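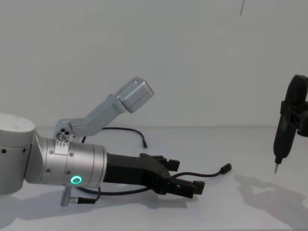 Preserving the Look of the Arcade Shelf

Software collections are usually judged by the games they contain. The Hendusstead Archive has spent two years on a different task: the menus, cover art and printed inserts through which players first met those games.

Its catalog now holds 902 sets of artwork for home and arcade titles. Each set is stored with a plain record of its source, its scan settings and any repairs made to the file. Where a label was torn or faded, the unrepaired scan is kept beside the restored one.

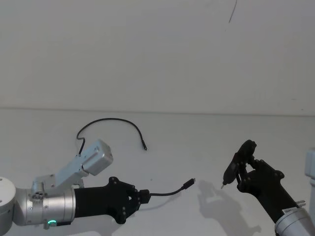 A silver arm with a green light ring at a white table.

Wilfredo Umali, who directs the cataloging program, regards the naming of files as the hardest part of the work. A single game may have been sold under three titles, and older front-end programs match artwork by exact spelling. The archive adopted the Tridcombe naming list in February and has since corrected over 100 entries.

Menu themes present a separate difficulty. Many were built for the Takano launcher, whose early versions drew every screen at a fixed size. On a modern display the lettering blurs and the pointers drift from their places. Staff have rebuilt 27 of these themes at higher resolution, keeping the original layouts and colors.

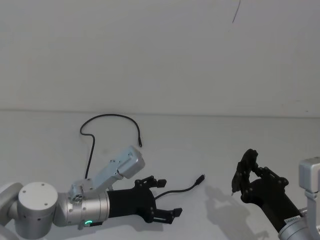
Black cable looped on a white tabletop.

The rebuilt themes are offered to members in the Giáp package format, with the database and artwork in separate folders. Members may replace either part without disturbing the other.
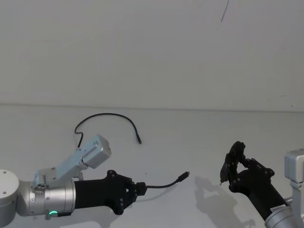
Requests for missing covers are reviewed every Wednesday. Contributors are asked to send uncompressed scans of both sides and to leave the borders uncropped. Submissions without a stated source are held until one can be supplied.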